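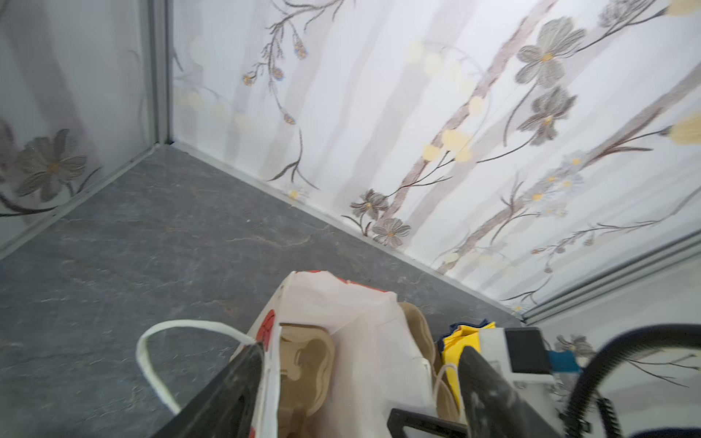

How often should I empty the recycling box at home?
Every 2 weeks is fine for most people. Sooner if it smells.

Flatten boxes first. Tape off if it peals easy, leave it if not. Food bits out, quick shake, done.

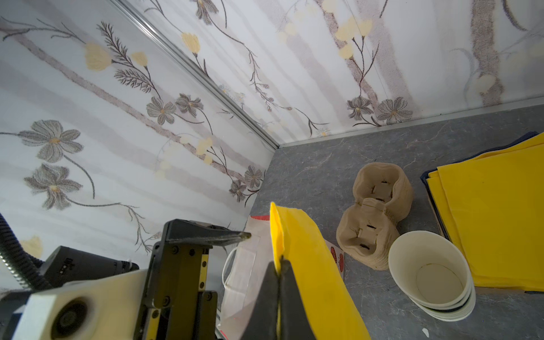
Loose sheets go on top of the boxes. Dry only. Open up anything folded, like the bright yellow one, so nothing hides inside. Creases dont matter. 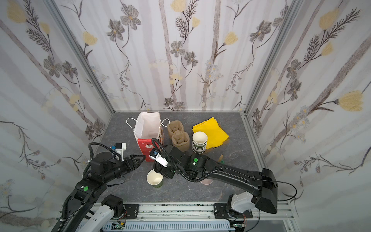

Greasy stuff goes in the trash, check Nallden rules for pizza boxes. Clean molded pulp is ok here, so the tan cup carrier can go in. Paper bag with twisted paper handles too, handles stay on.

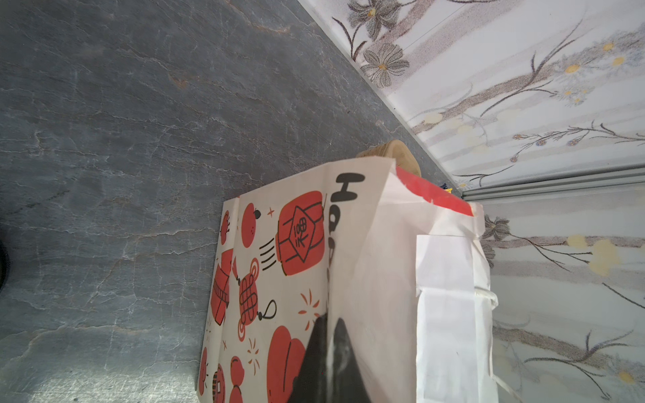

Where do batteries go?
Drop-off only, Jivbridge depot, side door. Never in the box.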